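Using cloth instead of paper in the kitchen

2021-09-11

Print this post | E-mail this post

I stopped buying paper towels in January. I didn't plan to write about it, but Amber Birkett asked me how it was going and my answer ran to three screens on her phone, so I may as well put it here where other people can skip it.

What started it was the storage closet. When I moved into the place on Conby Street I had one closet for everything that wasn't clothes, and a twelve-roll pack of paper towels took up the whole bottom of it. I had to lift it out to get to the vacuum. After a few months of that I used up the pack and didn't replace it.

The first two weeks were annoying. I owned four dish towels, one of them a souvenir towel from my aunt that doesn't absorb anything. I would use one to dry a pan, then to wipe the counter, then to mop up something on the floor, and by evening there wasn't a clean one. I did laundry for four towels more than once. I don't recommend that part.

Then I bought more. I got most of mine at the Tindall thrift store, where kitchen linens are in a bin by the door and sold by the bundle. They come mixed. You might get three good cotton towels, a place mat and a curtain tie. Wendy Haworth went with me once and found a linen tablecloth with a burn in the middle, which she cut up and hemmed into napkins. She gave me a few. They are nicer than anything I would have bought for myself, and they get softer every time they go through the wash. 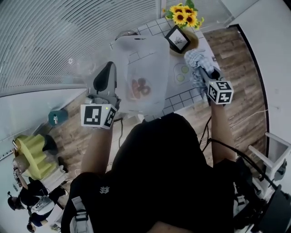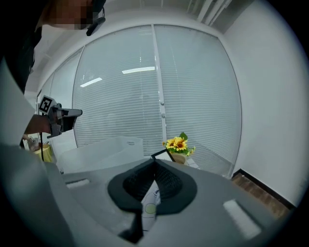

The kind of cloth matters more than how many you have. Terry is good for spills but leaves lint on glasses. Microfiber works on windows and I don't like how it feels on my hands. Waffle weave dries quickly but snags on my ring. What I reach for most is a plain checked cotton towel, the same sort of thing as the blue-and-white cloth in the first picture, and I don't mind if it spends the day in a crumpled heap like that one. A check hides coffee stains pretty well. White ones look tired after a month unless you bleach them, and I don't keep bleach in the house.

I sort them now, which I resisted for a long time. Good towels hang on the oven door and only touch clean dishes and clean hands. Middle towels are for counters and the table. The worst ones live under the sink and do floors, the cat's dish and anything greasy. A towel moves down through the groups as it gets older. When one is too far gone for the floor it goes in the trash. I have read that you can compost cotton, but the thread is often polyester and I don't want to pick it out of the dirt later.

Dirty ones go over the edge of the bathtub until they dry, and then into a pillowcase on the back of the door. Do not put them in the pillowcase wet. I did that in the spring and had to throw out the pillowcase.

Washing is simple. Hot water, regular detergent, no fabric softener. Softener coats the cotton and then the towel just pushes water around. Chelsea Tapley swears by a cup of vinegar in the rinse and I tried it. Mine came out the same as before, but her water in Castlow is a lot harder than mine, so that could be the difference.

There are two things I still use paper for. One is bacon. I tried draining it on a wire rack, and then on a cloth from the bottom group, and the cloth smelled like bacon through two washes. The other is when the cat is sick. I keep one roll on top of the refrigerator for those, and the one up there now has lasted since early summer.

I can't tell you how much money I've saved. I never kept track of what I spent on towels before, and I've spent some at the thrift store since. It's a small amount in either direction. The closet is better, though, and I can reach the vacuum.

Next I would like to do something about sandwich bags. Natalie Garside gave me a beeswax wrap for my birthday and so far I've used it to cover half an onion. It now smells like onion. If you know how to get that out, leave a comment.

Share (10) | Comments (2)
Print this post | E-mail this post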